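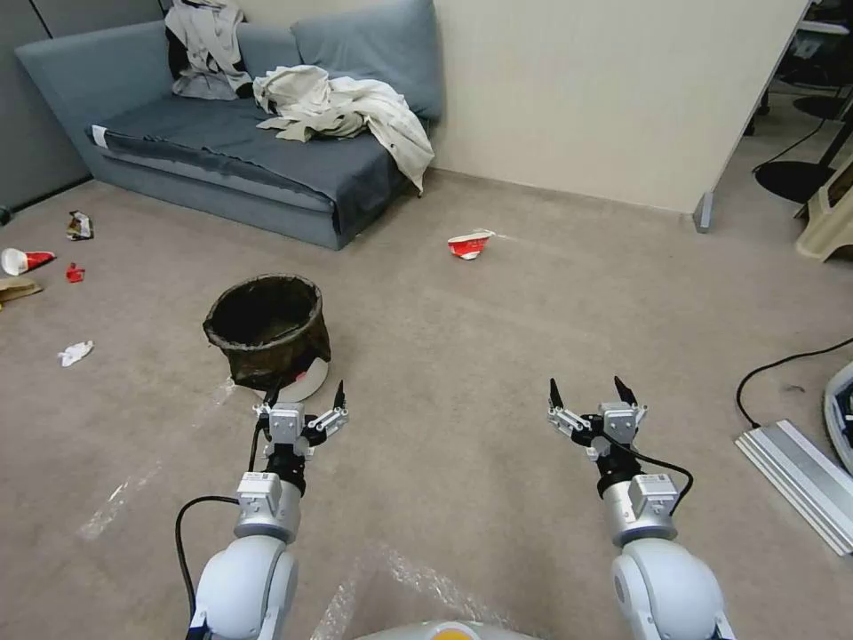

地毯

地毯(英语:carpet),是铺在地面上的纺织品,一般有一层绒面和一层底背。我写这个条目写了又改,改了又写,从去年十月拖到现在,因为每次以为写完了,又会翻到一点新东西舍不得扔。先说好,我不是纺织专业出身,只是在地毯行当里混过几年,后来一直在收集这方面的资料,所以下面有些段落会详细得过分,有些段落又会一笔带过,大家多包涵。

名称

中文里“地毯”这个词很直白,地上的毯子嘛。古时候叫法多一些,“氍毹”(qú shū)是我最喜欢的一个,笔画多到手写会抄错,后来因为演戏的时候地上常铺红色的毯子,“氍毹”干脆成了舞台的代称。还有“毾㲪”,指的是比较细密的毛毯,有的说铺在床前,有的说铺在榻上,我看过几种注释,说法不太一致。唐诗里有“地衣”,白居易写红线毯那首,最后骂宣州太守“地不知寒人要暖,少夺人衣作地衣”,说的就是这个东西。那首诗我中学背过,当时只觉得拗口,入了行以后再读,“彩丝茸茸香拂拂,线软花虚不胜物”,写的是丝毯踩上去脚会陷进去,绒头又高又软,这种手感现在的人照样愿意花大价钱买!

英语里 carpet 和 rug 的区别也常有人问。大体上,铺满整个房间、固定在地上的叫 carpet,单独一块、可以卷起来带走的叫 rug,不过英国人和美国人用得不一样,老一辈和年轻人用得也不一样。中文里我们把前者叫满铺地毯,后者叫块毯,行内还有一类拼块地毯,也叫方块地毯,就是办公楼里一格一格的那种。

历史

现存最早的完整绒头地毯,是在阿尔泰山区的巴泽雷克墓葬里发现的,年代大概在公元前五到前四世纪。墓里灌进了水,水又冻成冰,毯子就这么在冰里躺了两千多年。毯子上有骑马的人,有鹿,打的是对称结,密度相当高。我第一次看到细部图的时候愣了半天,这手艺显然已经很成熟了,前面不知道还有多少代人的东西全烂掉了。毛织品就是这样,虫子吃,霉菌也吃,留不住。

新疆的墓葬里也出过不少毛毯残片,气候干,保存得好。后来波斯、安纳托利亚、高加索、中亚各有各的路数,图案也各不相同。十六世纪前后波斯宫廷作坊的东西公认是一个高峰,大花纹、中心葵花、庭园图,后来的人一直在学。安纳托利亚的毯子传到欧洲以后,起初金贵得很,很多人家舍不得铺在地上,拿来盖桌子。去看那个时候的荷兰画和意大利画,桌上铺着一块毯子的多得是,研究地毯的人反过来拿画当断代的依据,挺有意思的。

中国这边,宁夏、北京、新疆、西藏都有自己的传统。宁夏毯用滩羊毛,光泽软和;和田毯喜欢石榴花;藏毯用的是一种穿杆结扎的办法,一根杆子横在经线前面,绕完一排再拿刀割开,和别处一个一个打结的做法很不一样。二十世纪初天津出口地毯很兴旺,厚、亮、图案剪出浮雕感,后来统称美术式什么的,外国买家很吃这一套。

机器的事要从十九世纪说起。威尔顿和阿克明斯特原来都是英国的地名,后来成了两种机织地毯的名字,到今天酒店采购单上还在用。再往后就是簇绒。簇绒的祖宗是美国佐治亚州道尔顿一带的手工绒线床罩,家家户户做,晾在公路边上卖,后来有人把缝纫机改成多针的,床罩机器越做越宽,宽到能做地毯了。今天市面上的地毯,绝大部分都是簇绒的,便宜,快,花样也够用。

结构和工艺

手工打结毯

经线绷在机架上,织毯的人在经线上一个一个地打结,打完一排过纬线,用铁耙子砸实,再打下一排。结主要有两种,对称结(也叫土耳其结)和不对称结(也叫波斯结)。对称结绕住两根经线,两个头从中间一起出来;不对称结只完整地绕一根,另一根从后面带过去。不对称结适合做弯弯绕绕的曲线,对称结更结实一些,但这也不绝对,我见过对称结做得极细的丝毯。

国内讲密度喜欢讲“道”,一英尺宽的经线上打多少个结,就是多少道。九十道、一百二十道是比较常见的羊毛毯,丝毯可以做到300道,绒头像皮肤一样贴着,翻过来看背面,花纹清清楚楚,跟正面差不多。看手工毯要看背面,这句话每个卖毯子的都会讲,但多数客人翻过来以后也不知道看什么(我刚入行也是)。我自己的习惯是先看结子匀不匀,再看边,再看有没有补过的地方,补的地方摸起来往往比周围硬。

手工枪刺毯

名字里也有“手工”,价格差得远。底布绷在架子上,背面画好线稿,工人拿一把电动的枪把纱线刺进去,刺完刷一层胶,再贴一层背布。做得快,图案自由,设计师很爱用。毛病也在那层胶上,差的胶过几年会发脆掉粉,掀开毯子底下一层黄沙似的东西,那块毯子基本就到寿了。

机织毯

威尔顿用提花,纱线有一部分埋在毯子里面,所以颜色一般不多,但是密实耐踩。阿克明斯特颜色可以很多,纱线是一簇一簇喂进去的,酒店大堂、宴会厅那种大花地毯多数是它。我以前的同事塞韦林(Severyn Hladun,在 Zernness 厂里管织机的)最烦别人分不清这两种,每次都要掰开毯子给人看底部,掰得样品册都散了。

簇绒毯

一排针把纱线戳穿底布,下面的钩子把线圈钩住,就成了圈绒;钩子上带刀,把圈割开,就成了割绒。圈绒耐踩,不容易显脚印,适合走廊和办公室;割绒软,显得贵气,但是人走过去会留下一道深一道浅的印子,那是绒头倒向不同,反光不同,和脏没有关系,用手一抹就回去了。每年都有客户因为这个来投诉!两种混着做,就有了高低起伏的纹样。绒纱光戳进去是站不住的,背后还要上一层胶,再复合一层第二底背,否则手一拽就是一长条。

材料

羊毛。我偏心,先说羊毛。弹性好,踩扁了能慢慢站起来,纤维表面有鳞片和油脂,小小的水珠能在上面停一会儿,给你留一点找纸巾的时间。羊毛本身不太容易烧起来,火苗离开以后多半会自己灭。缺点是贵,招虫,新毯子会掉浮毛,掉上几个月都正常,别拿手去揪。

尼龙(锦纶)。耐磨是它的看家本领,人来人往的地方首选。尼龙可以做成原液着色,就是颜色在抽丝之前就混进去了,抗晒抗漂都好很多。

丙纶。便宜,不吸水,不太容易染上颜色,但是回弹差,踩倒了就倒了。沙发脚压出来的坑,在丙纶上基本就是一辈子的事。

涤纶。柔软,颜色鲜亮,这些年家用块毯里特别多,摸起来很舒服,油性的污渍比较难弄。

丝。漂亮,娇气,一块丝毯换个方向看颜色都会变。市面上还有很多写着“艺术丝”“竹丝”的,大多是粘胶纤维,光泽也好看,可是怕水怕得厉害,洒一杯水干了以后就可能发硬发黄。买的时候一定问清楚。

还有黄麻、剑麻、海草之类的植物纤维,质地粗,夏天光脚踩着凉快,就是有人嫌扎。

颜色

米色和灰色一直是满铺地毯里走得最多的颜色,我在 Brorkach 看店的那两年,样品册上红的绿的蓝的都有,客人翻来翻去,最后十个里有七八个还是回到米色那一页。米色其实是个大家族,偏黄的、偏粉的、偏灰的,白天一个样,晚上开了暖光灯又是一个样。我的建议老土但管用:把小样拿回家,放在地上(不要拿在手里看!),早上看一遍,晚上八点钟再看一遍。同一个色号不同染缸之间也会有差,行里叫缸差,所以一间屋子要一次买够,别想着先铺一半。

纯色地毯最藏不住东西,一根头发都看得见。纱线里混两三种深浅的颜色,也就是所谓的杂色或者麻灰,会好打理很多。

铺设

满铺的做法,传统上是在墙根钉一圈倒刺条,中间铺胶垫,地毯用膝撑顶着一点一点绷过去,挂在倒刺上。膝撑这个工具长得很怪,一头是带齿的爪子,一头是软垫,工人跪在地上用膝盖去撞那个软垫。干这行的老师傅膝盖很少有好的。索海尔·塔尔普尔(Sohail Talpur)带我跟过一个大活,是 Vakulenko 那边的会议中心,一共2,863平方米,满地都是卷材,我负责在接缝上烫胶带,一天下来腰都直不起来,而他膝撑用了整整一天,晚上还能下楼去买面。

接缝是见功夫的地方。两幅地毯的绒头必须朝一个方向倒,拼反了,灯一照就是两块颜色。裁边要顺着绒路裁,裁歪了就会露底。接缝尽量别放在门口,也别横着对窗户的光。

家用块毯没有这么麻烦,放下就行,但是瓷砖和木地板上最好垫一层防滑网,走上去不会出溜。毯子买多大,我的看法是宁大勿小,客厅里一小块孤零零的毯子漂在茶几下面,看着总像没买够钱似的。

清洁和保养

吸尘是最要紧的一件事。毁掉地毯的主要是沙粒,看不见的小沙子沉在绒头根部,人一踩,就像小刀一样割纤维。常走的地方一周吸两三次,慢慢推,来回都要吸。长毛的毯子别用带滚刷的吸头,会把毛卷进去。

洒了东西,先吸干,别擦。拿白色的布或者纸巾压上去,换一面再压,从外圈往里压。用有颜色的布,布上的颜色可能会跑到毯子上,我亲眼见过一次,蓝抹布,米色毯,后来只好挪了个柜子过去。红酒撒盐的办法流传很广,我试过几回,效果一般,盐粒倒是要吸好久。血和牛奶用冷水,热水会把蛋白质烫住。口香糖可以先用冰块冻硬再敲碎。

深度清洗有几种:热水抽洗(俗称蒸汽清洗,其实喷的是热水)、干泡、干粉、还有圆盘机加湿垫子。抽洗洗得最透,怕的是水打得太多又抽不干净,底背湿久了会发霉,黄麻底背还会往上返黄。洗完开窗开风扇,当天能干透最理想。

虫子的事多说两句。吃毛毯的是衣蛾和皮蠹的幼虫,喜欢黑的、不动的地方,比如床底下、钢琴底下。一年把家具挪开两次,吸一吸,掀起来拍一拍,比放什么樟脑丸都强。格蕾妮·林奇(Gráinne Lynch)修老毯子修了很多年,她工作室里有个冷柜,收来的毛毯一律先包好冻上一阵再说。我问过她最头疼的活是什么,她说是客人自己用强力胶粘过的。

尺寸和规格

满铺卷材常见的幅宽是四米(3.66米的也不少,那是十二英尺换算过来的)。方块地毯多是五十厘米见方。块毯的尺寸就乱了,公制英制混着来,同一家店里都不统一。绒高和绒重写在标签上,绒高好理解,绒重是每平方米用了多少绒纱,两块毯子一样高,绒重大的更密。掰开绒头看看露不露底,基本就知道了。我手头留着37块切边小样,都是 Nikel 仓库清库存的时候捡来的,有时候写东西拿不准手感,就翻出来摸一摸。

防火等级、甲醛和挥发物这些,公共场所有强制要求,各地规定不同,而且一直在更新,我就不抄在这里了,免得过时误人。新地毯那股味道,主要来自背面的胶乳,通风几天会淡下去,如果两三个星期了还呛人,去找卖家。

相关习俗

铺红地毯迎客的做法很老,古希腊悲剧《阿伽门农》里就有铺紫红色织物的情节,阿伽门农自己都觉得踩上去不妥当,那是神才配走的。中亚和高加索一些地方,地毯是嫁妆里的大件,姑娘要自己织。有些地方毯子是挂在墙上的,冬天挡寒气,我的老搭档彼得罗(Petro Moroz)小时候睡觉就贴着一面挂毯,他说图案里每一个拐弯他现在闭着眼都能画出来。

另见

挂毯、毛毡、基里姆(平织毯)、倒刺条、氍毹

基里姆没有绒头,严格来讲应该单独成条,那一篇我还在写,目前只写完了安纳托利亚的部分。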